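4.2 Does reusable packaging get reused?

The claim that durable packaging cuts household waste rests almost wholly on what people say they do with it. Pinto's survey for the Cosis project is the one most often cited. Of 200 households, 195 said they kept metal tins after the contents were gone. We doubt this figure tells us much. Keeping a tin is a low bar, and the survey never asked what the tin was kept for, or whether it took the place of anything the household would otherwise have bought.

Our home visits in Ambaye give a less cheerful picture. In 9 homes we asked to see a tin in current use, and in only 2 could the owner bring one out without a search. The others had tins at the back of a cupboard or under a bed — stored, certainly, but it is hard to call that reuse. The Pruva trial reports better results, though its visits were announced in advance and took place in August, when a local swap fair had just been held. 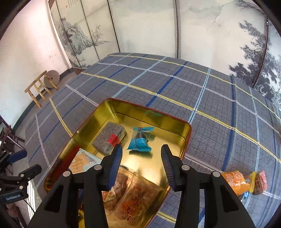
Figure 3. Rectangular gold-colored metal tin with rounded corners and a thin red outer edge.

Shape may matter more than material. Owners in Ambaye complained that shallow tins would not stack with their other containers, a point the Hutum guidelines pass over. Until use is logged over time, we would treat any reported saving as an upper limit.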